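Ticket 2866: pick policy scores drop when clothespins are close together
Opened by: Lilian Mutiso
Project: Langat (clothespin sorting, two arms)
Date: 18 April 2020
Status: open

Summary
The Kirkemari checkpoint misses more grasps on pins that touch or lie side by side. Single pins are fine. Training set is 1000 demonstrations. Wrist view with pins grouped next to the tray rim: 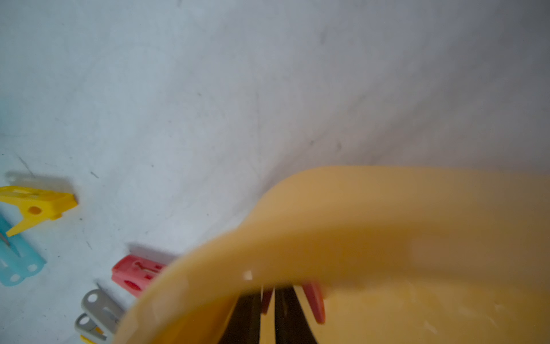 Step 1. Check the wrist input
Replayed 80 logged episodes through the Mereo viewer. No dropped frames, timestamps in order. Color is consistent between episodes. The gripper fingers cover part of the tray rim in many wrist views, so the crop was moved up and the replay run again.
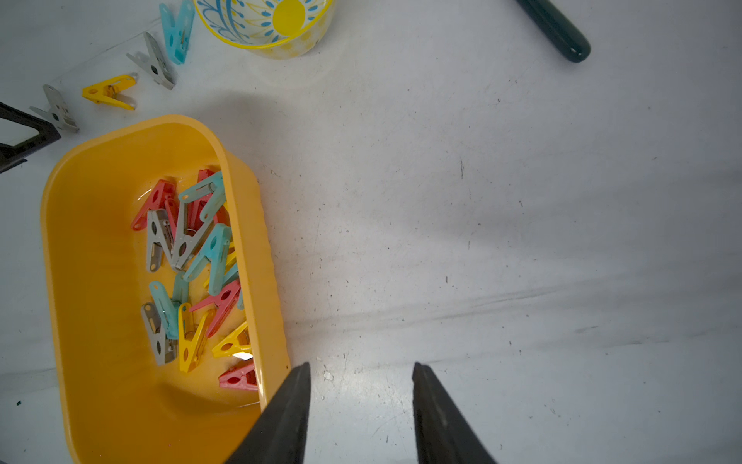

The new crop changed the predicted grasp point in nine episodes, all with a pin close to the rim. Scores on the grouped pins did not move. Crop ruled out as the main cause — kept anyway.

Step 2. Check the labels
Success is scored by a small classifier that reads the wrist view after each release. It was trained on trays with few pins in them. With a dozen pins in a pile, one more is hard to tell from none.

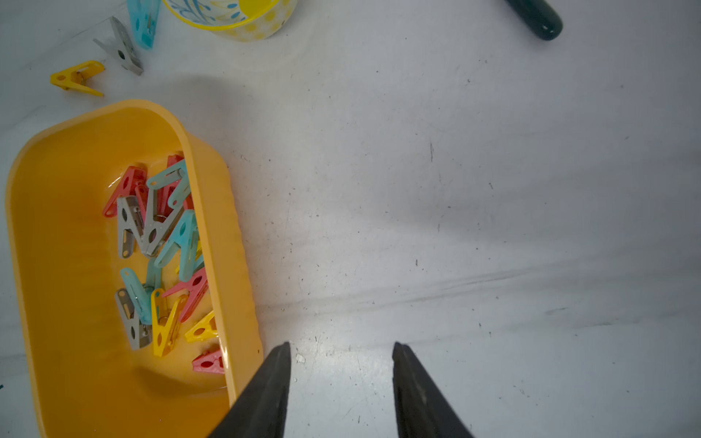

Relabeled the 80 episodes by hand. Part of the reported drop is scoring error. The rest is real and shows up only on grouped pins.

Step 3. Compare with the fixed view
Ran the scorer on the fixed camera alone. The right arm's elbow can hide part of the tray, so this view is no replacement by itself.
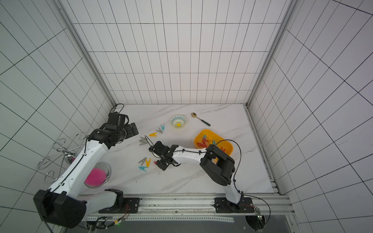 Current plan is to score from both views and flag any episode where they disagree. Request sent to Trurngate for the two-view scorer build, expected in May. Until then, do not quote the grouped-pin numbers without hand labels.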